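Équipements / Budget

Pinces portatives : on commande quoi, et quand

Vite fait, avant la réunion de mardi. La ligne robotique du budget est rouverte, il reste de quoi acheter mais pas tout. Deux devis sur la table : Ondetti et Sillar. Ondetti à 1476 euros la pince, livraison comprise. Sillar moins cher à l'unité, sauf que les batteries sont en option et que le délai peut aller jusqu'à 25 jours. À négocier.

Côté bras fixes, rien cette année. On l'a déjà dit mais ça revient à chaque fois - pas de bras avant que le projet Vovoneck ait sa propre enveloppe. Les pinces tenues à la main suffisent pour enregistrer des gestes, et on peut travailler à plusieurs en même temps dans l'atelier. 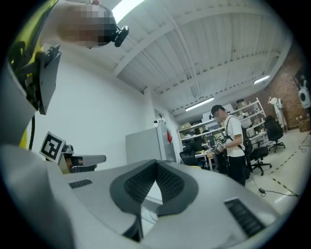

À prévoir en plus

- Sacs à dos et gilets : compter un jeu par opérateur, pas un pour deux.
- Caméras de tête. Le modèle actuel convient, on reprend le même.
- Marqueurs noir et blanc : à imprimer nous même, sur carton rigide. 112 euros économisés.
- Câbles, adaptateurs, ruban de sol. Petit matériel, mais ça part vite.
- Rayonnage : un second module si il reste des sous.

Merci d'envoyer vos demandes avant mardi midi, avec la référence et le prix HT. Sans prix, je ne peut rien inscrire.

À lire aussi
Te Moana : le planning de mars
Contrats de maintenance, ce qui change
Prêt de matériel entre équipes

Commentaires

labo_b : Les batteries Sillar, c'est 2 par pince ou une seule ?

marge12 : +1 pour le rayonnage, on empile n'importe comment

atelier_sud : Prix envoyés ce matin, dites moi si c'est bien arrivé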